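The Return of the Small Box

Small manufacturers are rethinking what they ship their goods in, and the savings are larger than many expected.
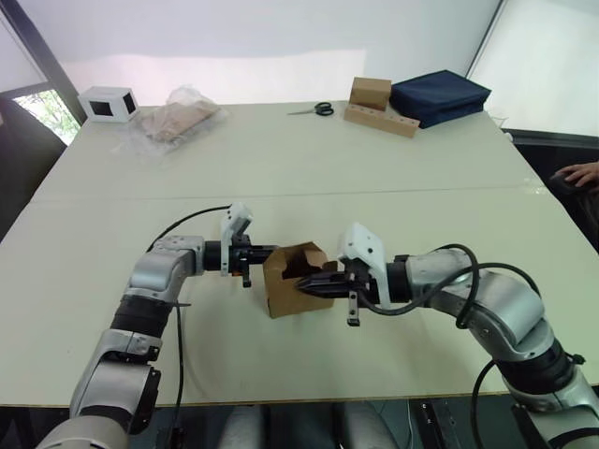
For most of the past two decades, the packaging budget was the last line that a small firm examined. Boxes were ordered in bulk, in two or three standard sizes, and the space left over was filled with paper or air pillows. Carriers charged mainly by weight, and an oversized box cost little more to send than one that fit.

That arrangement has ended. The major parcel services now price by volume as well as weight, and a half-empty box is billed as though it were full. For a company that sends out 2,000 orders a month, the difference can decide whether a product line makes money.

Cerkel, a maker of household candles and soap, reviewed its shipping records in January. The review covered 1,784 orders. "We had always believed that our medium box suited nearly everything," said Melaniia Hordiienko, the company's director of operations. "The records showed that most of our customers were buying a single item." Cerkel has since added a smaller box and retired its largest.

The change was not free of difficulty. Paper mills and box plants prefer long runs, and many will not accept an order of fewer than 1,000 units in a new size. Treline, a regional box plant, lowered its minimum to 500 last year and reports steady demand from bakeries, tea merchants and printers. Ozan Akyol, who manages accounts there, notes that smaller runs carry a higher price per box. Customers should compare that price with their freight bill before placing an order, he advises.

Storage is a further concern. Each new size requires its own shelf space, and packing staff must learn which box belongs to which order. Letine, a stationery supplier, settled the matter by printing a colored stripe on each flat carton and the same color on the packing slip.

Retail buyers have begun to take notice as well. Solomiia Demchenko, who purchases for a group of gift shops, now asks vendors to state the outer dimensions of every carton – a figure that few could supply when she first requested it. Several have since added it to their printed price lists.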